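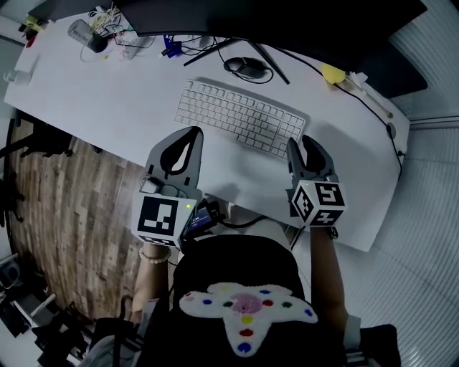

Arturo Gatti drove out to Kistville in November to sell his mother's house. The agent had told him to expect 840 people in the town, but most of the shops on the main street were shut and he passed only a man walking a kelpie.

The key was under the tap where it had always been. Inside, the power was off. He opened the curtains, put the kettle on the gas ring and started with the kitchen drawers.

By four o'clock he had filled nine garbage bags. He found her rates notices, every one, and a biscuit tin of letters from a man named Haslam, whom he had never heard of. The letters were mostly about rainfall. Haslam had a place out past Ludow and wrote down what was in his gauge, then asked what was in hers.

"Eleven mil here," one of them said. "I expect you did better. The dam is up to the second post. I have fixed the gate if you wanted to come by."

Arturo read about half of them standing at the bench. The last was three years old. He put the lid back on the tin and went outside to look for the gauge. It was screwed to the back fence, behind the lemon tree, with a dead moth in it.

He rang the agent and said he might need another week.

"The buyers are keen," she said. "I wouldn't leave it too long."

"I know."

He looked up Haslam in the phone book on the hall table, which was old enough to have him in it. It took two goes to get a signal. A woman answered and said her father was down at the sheds, and who was calling.

"I'm Nella Gatti's son," he said. "From Kistville."

She was quiet for a bit. Then he heard her put the phone down on something hard and call out across the yard. A dog started up. Arturo tipped the moth out of the gauge, wiped the glass on his shirt and waited.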